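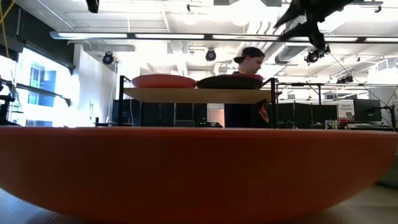 Notebook > Tableware > Bowls > Working entries

Entries Materials Suppliers Methods Contact

Tuesday, 9:40 a.m.

Bowls, shelf rack and storage order

Purpose of entry: to record the present arrangement of the bowls on and near the shelf rack, and to settle how they are to be stored between sessions. This entry replaces the pencilled note on the inside cover.

The large orange bowl remains on the wooden tabletop in front of the rack. It was tried on the shelf board last week and took up more of the board than was useful. It is also awkward to lift down with one hand. It will therefore live on the table, and the board is reserved for the shallow bowls. At present these are the coral-red one, on the left as seen from the table, and the dark brown one with the reddish-pink band at the rim, on the right. They have been set almost touching. I would prefer a finger's width between them, as a rim chipped on a neighbour is a rim we cannot return.

Colour names. There has been some confusion in earlier entries between "orange", "coral" and "red". The following usage applies from now on. Orange refers to the large bowl only, including its lighter, pinkish band along the upper edge. Coral refers to the shallow bowl. "Red" by itself is not to be used. The brown bowl is brown, whatever colour its rim may be. Colleagues who have written "the pink one" in the margin are asked to go back and correct it. I found three such notes and could not determine which bowl was meant in any of them.

Rack. The black posts are sound. The shelf board was checked with the long level at 9:15 and sits slightly low at one end, by less than the thickness of the packing card. One strip of card has been placed under the low end and the board checked again. Satisfactory for the moment. A proper spacer has been requested from Saliba, catalogue section 19. The catalogue gives the load limit for a board of this size as 20 kg, a figure two shallow bowls will not trouble.

Washing. Warm water, the mild soap, soft cloth. The Skosa powder is not to be used on anything with a matte surface. It left a dull patch on a sample piece in September, and the patch did not come out with repeated rinsing. Dry fully before stacking. Bowls of different diameters may be nested with a sheet of paper between them. The large bowl may hold others for carrying across the room, but not for storage overnight.

Labels. The Sindeo labels have arrived, 40 to a sheet. They go on the underside, inside the foot if there is one, and never on the outer wall. The adhesive is stronger than that of the old stock, so please place them correctly the first time.

Still to do:
- Write out the colour names on a card and fix it to the cupboard door.
- Replace the packing card under the board when the spacer comes.
- Ask Marine whether the second set of shallow bowls is still wanted - if so, a second board will be needed.
- Find the lid of the soap tub.

11:05 a.m. Addendum. Marine's office confirms that the second set is wanted. The order for another board has been added to the Saliba request, same length and finish. Until it is delivered, the second set stays in its carton under the bench, with the carton marked on two sides.

C. Chmielewska

Comments (3)

Guest
The pink one was the brown one, at least in my note. I have corrected it. Apologies.

Bench 2
Could the same colour names be used on the purchase forms? The last form said "terracotta" and stores sent it back.

Cyprian Chmielewska
Yes, please use them on the forms as well. The soap lid has been found - it was in the label drawer.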